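The drawer week

I have spent most of November trying to get a simulated robot to open a simulated drawer, and I would like it noted that I own several real drawers and can open all of them.

The job is a small one on paper. Two arms, one cabinet with a purple top, one drawer with a yellowish handle. The policy looks through a head-mounted camera, decides what the arms should do, and hands its decision to Kettle, which is the bit of software I'm responsible for. Kettle takes the policy's wishes, checks them against joint limits and collisions, smooths them, and passes them to the simulator. I named it Kettle because I was waiting for one at the time, and by the time I'd thought of something better it was in 3000 lines of other people's code.

The trouble started when Jamie Hulme sent me a run log with the subject line "is it meant to do that". It's never meant to do that. The tip of the left gripper would arrive at the drawer front, a little short of the handle, and the controller would then report a successful grasp. Of what, it didn't say.

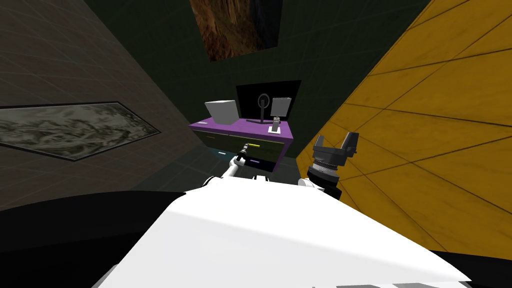 Left arm at the upper drawer. Right arm keeping out of it.

My first theory was that the handle was in the wrong place. I had a good feeling about this theory, mostly as the handle positions come from Skadport, our scene importer, and I didn't write Skadport. I spent a whole afternoon dumping transforms and comparing them with the meshes. The handle was exactly where Skadport said it was. I apologised to Skadport in a commit message.

My second theory was the policy. Policies are convenient to blame because they can't show you their working. But I replayed the recorded actions straight into the simulator, going round Kettle altogether, and the gripper went for the handle like a normal person. It wasn't graceful, but it was the handle.

Which left my code. I made a cup of tea (see above) and went to look.

The smoothing filter

Kettle has a smoothing filter because raw policy output is jittery. The network predicts a short chunk of actions, we run part of it, then it predicts again, and the two chunks never quite agree about where they are. Without smoothing, the arm twitches at every join. With it, the arm moves nicely and arrives a bit late.

A bit late is fine if everything is late together. What I had done, back in the spring, was smooth the arm targets and leave the gripper command alone, on the grounds that a gripper is either opening or closing and who would want to average that. So the fingers were being told to close on time while the wrist was still travelling. The close command landed, the fingers shut on air or on the drawer face, and the grasp check looked at the finger position and the contact flag, saw that the fingers had stopped and that something was being touched, and declared victory.

There are two bugs there, and I wrote both. I'd like to say they were far apart in the file.

Fixing the first was easy. The gripper command now goes through a delay that matches the filter's lag, so the hand and the fingers agree on what time it is. Fixing the second took longer, because the grasp check wanted to know which thing was being touched, and contact reports in our setup come back as a pair of body indices with no names attached. I ended up building a lookup table when the scene loads. It maps every index to a name, and the check now asks whether both fingers are touching a handle. If one finger is touching a handle and the other is touching the front of the drawer, it's a no.

Then I ran it again and it got worse.

The camera, obviously

It turned out that the old lag had been hiding something else. With the timing sorted, the approach was off in a fixed direction, same side every run, same amount. A consistent error is a gift. Random ones make me want to go and work in a garden centre.

I pulled the head camera frames and went through them one after another, which is a good way to lose the feeling in one leg.

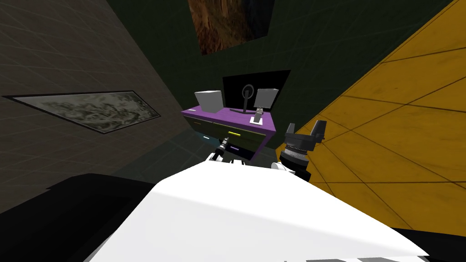 Which way is up

You get used to the tilt. After an hour of looking at these frames I was leaning in my chair and the room seemed level to me, which may be how the bug survived so long. The walls slope, the desk slopes, the big yellow tiled surface comes in from the right as if it had been delivered at the wrong angle. The robot's camera has some roll in it by design in this set of runs, and the policy was trained with it, so the policy doesn't care. The perception code that hands Kettle a handle position does care. It takes a pixel and a depth and turns them into a point, and for that it has to know how the camera is sitting.

It knew how the camera was sitting when the scene loaded. It read the pose once, at frame zero, and kept it. Corka, our episode runner, applies the camera roll after the reset, so the perception code was cheerfully computing with a level camera for the rest of the episode. Near the middle of the image the error is tiny. Further out it grows, and once the old lag was gone there was nothing left to muddle it up.

I found this at 2 in the morning, and I'd like to tell you that I leapt up. I wrote "pose stale???" on the back of an envelope and went to bed. In the morning it took me some time to work out what I'd meant by pose.

The fix is one line: read the camera pose every frame. The test for the fix is 600 lines, because I decided to be thorough, and then a bit more thorough than that.

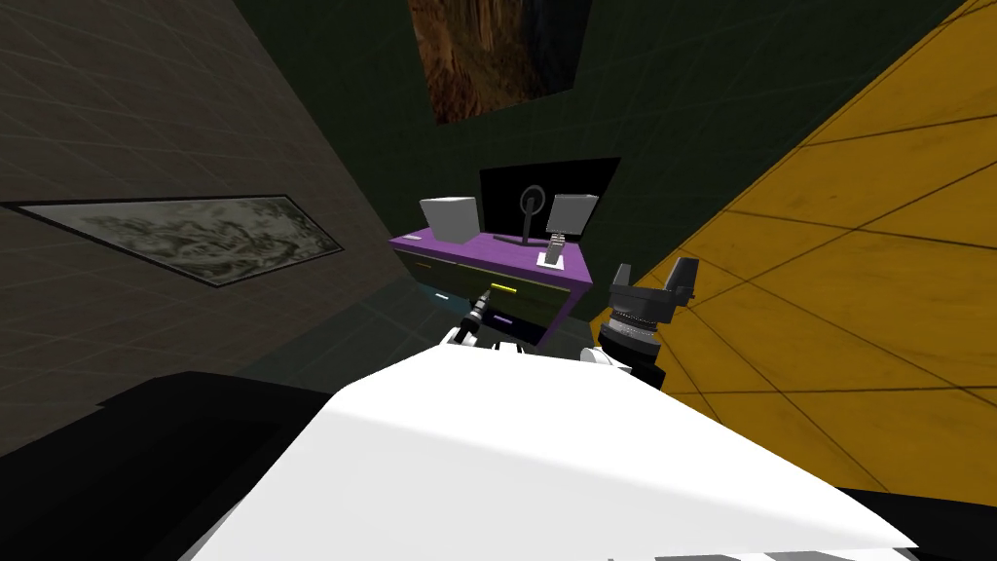
My test works by picking things that ought not to move and checking that they don't. You take the camera's view, project points on fixed objects back into the room, and see whether they land in the same place on every frame. The monitor was my first choice as it sits close to the centre of the view, and it passed straight away, even with the old code. I was pleased for ten minutes before I saw why: close to the centre, of course it passes. So I swapped to the long black-bordered picture on the left wall, well out to the side and badly foreshortened, and the old code fell over at once. The new code held.

I also swapped the tolerance for one I could defend. The previous value had a comment next to it that said "seems ok", in my handwriting, if code had handwriting.

Jamie has since re-run the whole batch, all 1551 episodes of it, and the false grasps have gone from the report. There are still plenty of failures, but they're failures that own up to being failures, and I can work with those. The most common one now is the arm taking hold of the handle properly and pulling it at slightly the wrong angle, so the drawer binds. That is a planning problem and lives in Walletti, where I am only a guest.

Next on my list is the right arm, which spends the episode hovering with its fingers open. The task only needs the left one, so I can't call it a bug, but Kettle still solves for both on every tick and I'd quite like those cycles back. Jamie thinks we should give it the lower drawer. I've asked for a week off first.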